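Drolline User Group
Minutes of the February meeting and visit to the Citia workshop, Grestcombe

Present: 8 members, plus two staff from Citia
Apologies: 3
Meeting opened at 2:10 p.m.

1. Minutes of the last meeting
Accepted with one correction. The purchase order for the replacement label stock is 2154, not 2145 as recorded.

2. Welcome and safety briefing
Citia staff met the group at the side entrance. Members signed the visitor book and were asked to leave bags by the door and stay on the near side of any bench with powered arms. The site rule is one visitor group at a time. Photography is allowed except in the office.

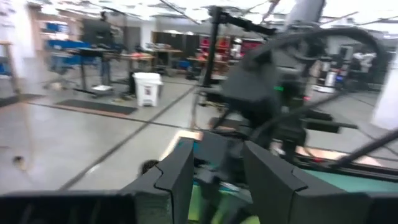

Members asked how much space a setup like this needs, as the Drolline packing room is a good deal smaller. Citia said a bench and clear floor on two sides is enough to start with, and that most of their own floor is given over to ordinary work tables and storage. The group noted the dark mats on the concrete and the run of cabinets along the back wall, and asked whether the floor has to be level. Citia said the arms are mounted to the table, so the table matters more than the floor. Power at the bench is a separate circuit. Members should check what is available at Drolline before any further talks.

3. Demonstration: two-arm sorting
The demonstration used the Kartha bench, with two arms working over one mat. The task was sorting spoons into trays. Staff explained that spoons were picked as a test item as they are thin, shiny, and lie at every angle, and the small parts handled at Drolline give the same trouble. The session ran 40 minutes including questions.

Points raised:
- Colored handles mixed in with plain silver ones make it easy to change the sorting rule between runs.
- Items lying close together or crossing are harder to pick than items on their own. Members said the same goes for our mixed bins.
- Trays stand at the top edge of the mat, where both arms can get to them.
- Cable routing. One member was concerned about wear where the cables loop along the arms. Citia replaces them on a schedule and will send it to us.
- Cost was not discussed. Citia will quote only after seeing sample parts.
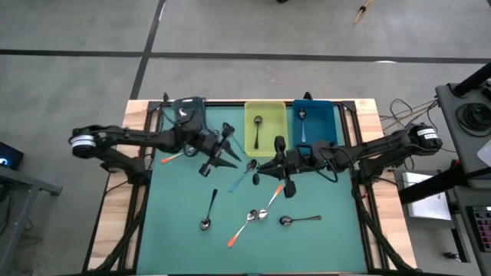 4. Discussion after the visit
The group met in the Citia break room. General view was that the visit was worthwhile and that the bench is of interest for kit packing but not for the outgoing line. Two members would like to see it run with our own parts before forming an opinion. It was agreed not to ask for a trial until the power question is settled.

5. Actions
- Secretary to send Citia a box of mixed sample parts.
- Maintenance representative to check circuits in the packing room.
- Secretary to write and thank Citia.
- Chair to ask whether the evening shift can have a visit of its own.

6. Any other business
Parking at Grestcombe is limited. Members going on a later visit should share cars.

Meeting closed at 4:25 p.m.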